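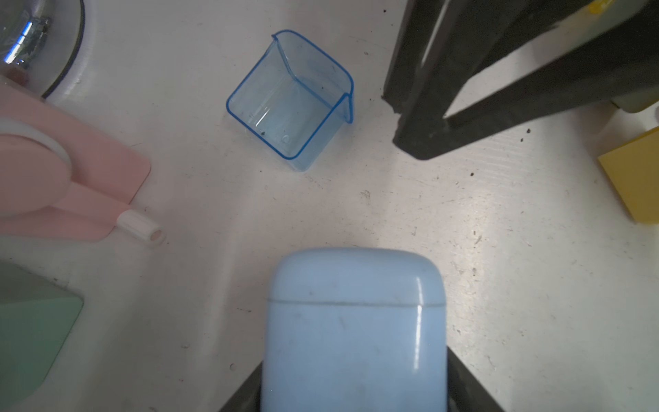

Clear light-blue container with a pouring spout.

Bereavement meal ministry

A bereavement meal ministry, also called a funeral lunch ministry or repast ministry, is a form of parish service in which members of a congregation prepare and serve a meal to mourners after a funeral or memorial service. It is found in many Christian denominations in North America, usually under the general heading of hospitality. In Catholic parishes it is commonly linked to two of the traditional works of mercy, burying the dead and comforting the sorrowful.

Terminology

Names vary by region and denomination. "Repast" is common in African American churches, while "mercy meal" and "funeral luncheon" are used in parts of the Midwest. Some parishes keep the word "bereavement" for grief counseling and list the meal separately in the bulletin. The meal is distinct from a wake, which takes place before the funeral.

Organization

Most ministries are run by a coordinator who receives notice of a funeral from the parish office. The coordinator contacts the family or the funeral home to confirm the expected attendance, the time of burial, and any dietary limits. Helpers are then called from a list. In larger parishes the list is split into teams that serve in rotation, so that no team is called for two funerals in a row.

Duties generally fall into cooking, setup, serving, and cleanup. Cooking is often done at home from a standard menu of casseroles, cold cuts, salads, and desserts. Local health rules may limit the use of home-cooked food in a public hall, and some parishes buy prepared dishes for this reason.

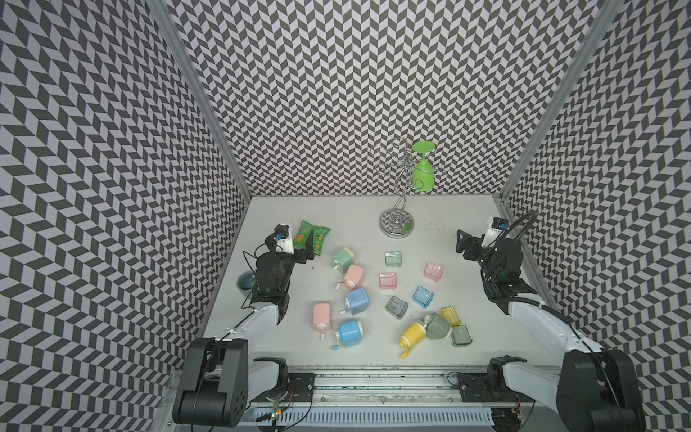 Chrome wire stand with a green drinking vessel.

Equipment

A parish hall used for funeral meals normally keeps its own stock of serving dishes, pitchers, coffee urns, and table linens. Practice differs on tableware. Disposable plates and cups shorten cleanup, while washable ware lowers the cost per meal but requires a dishwasher or a three-compartment sink. Dishes lent by members are marked on the underside with the owner's name.

Funding

Costs are met from the parish budget, from donations, or from a fixed charge to the family. Many ministries make no charge but accept a free-will offering, which is placed in a restricted fund. Food left over after the meal is usually offered to the family first.

Example: Gokton

The ministry at the Gokton parish hall is documented in a local history by Rizwan Dogar. It began as an informal group that met in August to prepare the parish picnic and later took on funeral meals. According to Dogar, the group served 16 meals in its first year and 84 in its busiest. The hall seats 200. When attendance is expected to be higher, the meal is moved to the school gymnasium at Plindis.

The group's records were kept in ledgers by the Mughal family, who also managed the kitchen at Grendach. The ledgers list 2426 separate food donations, most of them baked goods - bread and sheet cake in particular. A revised set of guidelines took effect on Jun 1, 2023. It requires a food handler card for anyone working in the kitchen and sets the end of the meal at two hours after the burial party returns.
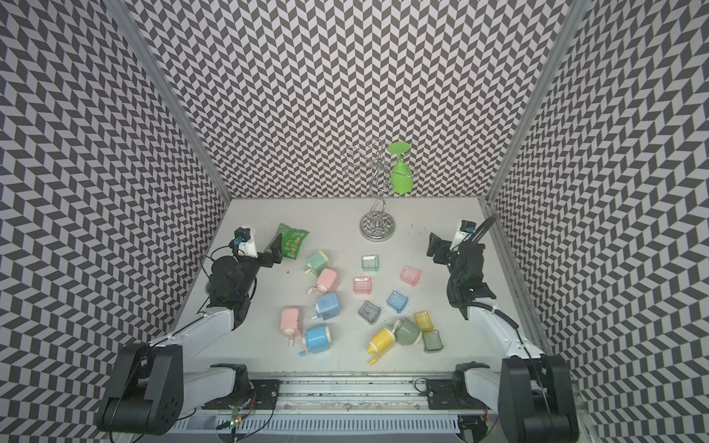
Wire rack with looped arms on a round mirrored base.

Relation to other ministries

Funeral meal helpers often serve in related groups, including the altar society, the funeral choir, and home visitation. In some parishes the coordinator passes the names of close relatives to a grief support group, with the family's consent. Follow-up by card or telephone is a separate task and is normally handled by the parish office.

See also

Corporal works of mercy
Funeral rites
Hospitality ministry
Parish hall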